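Brunddale Home Forum > Kitchen & Pantry > Storage
Thread: Hinged clear boxes, worth it or not?

pantrymoth78
Everyone here keeps pushing clear plastic boxes with attached lids. I've read the Marchand catalog copy and I don't buy it. "Never lose a lid again." Fine, but how long does the hinge last? My last set went cloudy by April and two lids snapped clean off.

ossa_k
Mine are Pilel, four years old, opened every day. No cracks. Did yours go in the dishwasher?

pantrymoth78
Top rack, like the label said. So either the label is wrong or the plastic is junk.

gravel_road
It's the hinge that decides it. If the lid and base are one piece with a thin fold, you're bending the same strip of plastic over and over. I'd never pay $28 for that. Loose lids stack better anyway.

tillerman
Loose lids end up behind the stove. Posting one of my hinged ones opened up, judge for yourselves.
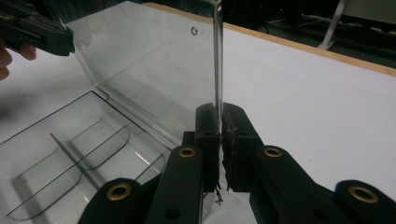 Clear box, lid open. Small round hole or ring near the top of the lid.

gravel_road
A photo of an open lid doesn't tell me a thing about year three. And what's the little circle for? If it's a vent, I wouldn't keep flour in there.

tillerman
No idea, it came that way. I keep tea bags and rubber bands in mine, so I never cared.

ossa_k
Could be for hanging it on a store hook. I wouldn't call it a vent without seeing it up close.

pantrymoth78
The lid looks a bit gray to me. That's how mine started.

tillerman
Could be the light. You can still see through it fine.

gravel_road
Vorari claims 700 openings on theirs. Twice a day, that's not even a year. Strange thing to brag about.

ossa_k
You're assuming it dies at 701. I'd still take a hinge over digging for the right lid every morning. Wash by hand, don't overfill, open it from the middle and not by one corner.

pantrymoth78
So a box I have to baby. I'll stick with jars for now. If somebody still has one in one piece after ten years, post it and I'll think again.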